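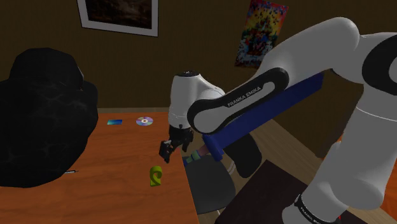 Unit 7 covers finish selection for interior woodwork, and in particular how the color of a finished surface depends on what is placed next to it. Color in this unit is treated under three headings: hue, lightness, and saturation. Most complaints about a finish concern lightness, although the customer will usually describe them as a problem of hue. An orange-brown table against a dark brown wall is a common pairing. The two colors are near neighbors in hue and far apart in lightness, and the table will be judged lighter and more orange there than it would be against a white wall. The finisher who matched the sample under a shop light with a white board behind it has matched it correctly and may still be told that it is wrong.

7.1 Simultaneous contrast

A surface looks lighter next to a darker one and darker next to a lighter one. The effect is strongest where the two areas meet and where the gap in lightness is large. It also works on hue: a neutral gray beside a strong orange takes on a slight blue cast.

For bench work, two rules follow. Samples are to be viewed against the wall color, or a painted card of the wall color, and never against bare drywall. Samples are to be at least as large as a sheet of letter paper. A small chip is surrounded on all sides by its background and exaggerates the contrast.

7.2 Light source

Warm lamps raise the apparent saturation of orange and red-brown finishes and flatten blues and greens. North daylight does the opposite. Two finishes that match under one source may part under another (metamerism). This is most often seen when a dye stain is matched to a pigment stain, as the two absorb light differently even when the eye reads them as equal.

Check every match under both the warm and the cool side of the light box. If the match holds under only one, record which one on the sample card, and note the source used in the room where the piece will stand.

7.3 Dyes and pigments

Dyes dissolve in the carrier and enter the wood fiber. They color dense and open grain more evenly, leave the figure clear, and have lower resistance to light. Pigments stay as particles. They collect in pores and scratches, so that open-grained species show strong contrast between pore and field, and they hold up better in sun.

A dye under a pigment is the usual way to reach a deep brown without hiding the grain. The dye sets the ground color. The pigment, wiped on over a thin sealer, darkens the pores. If the sealer is too heavy, the pigment will wipe off almost completely – if it is left out, the pigment will muddy the ground.

7.4 Topcoat and color shift

Every topcoat changes the color beneath it. Shellac and oil-based varnish add amber. Most water-based coatings add very little and can leave dark woods looking cool or slightly gray. The shift cannot be judged from the stained surface alone. A sample without topcoat isn't accepted for grading in this course.

Sheen matters as well. A gloss surface reflects light in one direction and looks darker and more saturated from other angles. A matte surface scatters light, which lays a thin veil of white over the color. The same stain under gloss and under matte will be read by most people as two stains.

7.5 Aging

Cherry darkens in light. Walnut lightens. Pine yellows and then moves toward orange. Dyes fade at different rates, and a brown mixed from three dyes may drift toward red or green as the weakest one goes. Objects left standing on a new surface leave a pale or dark outline, depending on the species. Customers should be told this in writing at delivery.

7.6 Worked case: the Anthorpe reading room

The job called for long tables in white oak, finished to match existing shelving. The shelving was an aged amber varnish over a brown pigment stain, and the walls were to be repainted from cream to a dark brown. The first sample, made by the Mulitz shop, matched the shelving to the satisfaction of all parties and was approved with the cream paint still up.

After repainting, the tables were reported as too light. Measured again with the same instrument, they hadn't changed. Two remedies were considered:

Toning. A thin coat of tinted lacquer over the existing finish. Fast and even, but it sits above the grain and shows as a pale chip when damaged.

Strip and restain. Slower, with a risk of uneven color where the first stain stays in the pores.

Toning was chosen. Coverage was planned for a total of 394 square feet, and the toner was applied in three light passes, with 48 minutes between passes. The shelving was then toned as well, which hadn't been in the original quote. Students should work out at what stage a painted card would have shown the problem, and what it would have cost.

7.7 Lab assignment

Prepare two boards of the same species, sanded to the same grit. Apply dye only to the first. Apply dye, sealer, and pigment to the second. Divide each board with tape and finish one half in gloss, the other in matte.

View each half against the white, mid-gray, and dark brown cards. Record lightness on the ten-step scale before taking any instrument reading. Enter the instrument reading in the second column and leave the first column as it stands, even where the two disagree.

Sample cards must show species, grit, product and batch, number of coats, drying time, and light source. Cards go in the rack by the spray booth door, Echeverri section on the left, Lundix section on the right.

Reading: course packet, pages 181 to the end of the chapter. The section on bleaching can be skipped until March.

Questions about the light box schedule go to Mireille Harb. Boards are due Sat 18 June, fully cured. A board that still takes a thumbprint will be returned ungraded.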